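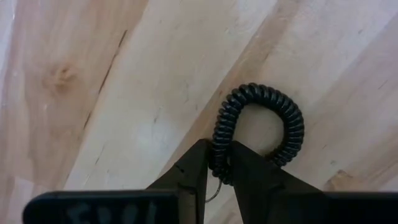

Photo: Bernadette Baptiste

On Wednesday evening I decided to finally empty the drawer under my desk. In my family we call it the cable drawer, but there are also dead batteries in it, keys from an old apartment and one candle. I pulled it out completely and put everything on the floor, and then I moved the things one after another to the table.

The coiled cords gave me the most trouble. A flat cable you can fold and close with a rubber band. A black spiral cord, the kind that old telephones have, does what it wants. You lay it down and it bends itself into a loop. If you put two of them in the same box, you will spend your evening pulling them apart.

My method now is simple. I let the cord hang from my hand until it stops turning. Then I lay it on the wood in a wide curve and look for places where the spiral changed its direction. My grandmother had such a place in her telephone cord for all the years I knew her, and she used to work at it with her thumb while she talked to my aunt. I do the same with my thumb, from the bad place to the nearer end. It takes some patience.

When a cord is in order, it goes into a paper bag and I write on the bag what it belongs to. One bag says "Marchetti lamp?" with a question mark, and I think the lamp is still at my brother's. Two bags say only "keep."

I stopped at 26 bags. The drawer closes again without pushing, and the candle went to the kitchen. The batteries are still in a soup bowl by the door, I must take them to the collection point this week.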